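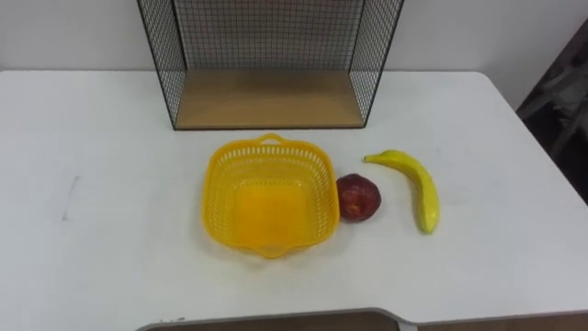
Most of the people who came through that afternoon wanted to know how long it would be before they could buy one, and the woman who runs the demonstration table at Kirus had her reply ready. "Longer than you'd like," she told them. "We're working on putting fruit in a basket."

Kirus has its workshop on the second floor of a former print shop in Cliltport, above a bicycle store. It opened the doors to the public for one day in December, and 133 people signed the sheet by the stairs. We sat down with her near the end of it, after the last group had gone back down for coffee.

She has been with the company since it had one room and a borrowed desk. Before that she fixed packaging machines for Kandpal, a food supplier on the other side of the harbor, and she says the two jobs have less in common than people expect. "A packaging line does the same thing in the same place all day. If the part is half an inch off, the line stops and somebody like me gets a phone call. Here the apple is never in the same place twice, and we want it that way."

The task she shows visitors is a small one. There is a yellow basket, an apple and a banana on a white table, with a wire shelf behind them. The fruit goes into the basket and the basket goes up on the shelf. A person does it in a few seconds without thinking. The team has been at it since the spring and has 1,282 attempts on record, good and bad.

"People ask why we keep the bad ones," she said. "You learn more from a dropped banana than you do from the fifth good one in a row."

The banana gives the most trouble. It can be picked up by the middle or near an end, and if it is picked up near an end it tends to swing. Then it catches on the rim. The apple rolls when it is nudged, so a poor first try often means the second try starts somewhere else on the table. She said the basket was chosen after several others had been tried, mainly for its handles. An earlier one had none and had to be lifted by the side, and it tipped.

I asked about the shelf, which looked to me like something from an office supply store. She laughed and said it came from her own kitchen. The wire is hard for the cameras to make sense of, she explained, as they can see the wall through it. For a few weeks the team thought about covering the back with cardboard. They decided against it. "Somebody's house is going to have a wire shelf in it," she said. "We may as well find out now."

The open day was not all smooth. In the morning a software update left the system sitting idle for 18 minutes while a school group waited, and she filled the time by letting the students try the task themselves with one eye closed and a pair of kitchen tongs. Several of them dropped the banana. She plans to do the tongs again next time whether or not anything breaks.

Visitors also asked about jobs. Cliltport lost a cannery a few years back, and one man who had worked there wanted to know who would be out of work if all this came good. She did not brush the question off. "I told him I don't know," she said. "I told him what it can do today, and that I'd rather he saw it drop things than read about it somewhere." He stayed for two more runs.

The next stop is Grenen, a care home outside town that has agreed to let the team set up a table in its dining room for a short trial. The residents there will choose what goes in the basket. She expects mugs, and is not looking forward to them - the handles stick out in every direction once there are two or three together. The trial will cover 142 runs, a number she says was settled by how many mornings the dining room is free.

Before I left she put the fruit back at the center of the table for one more group that had come up the stairs late. Kirus plans to open again in the summer, and anyone who wants to come can leave a name at the bicycle store.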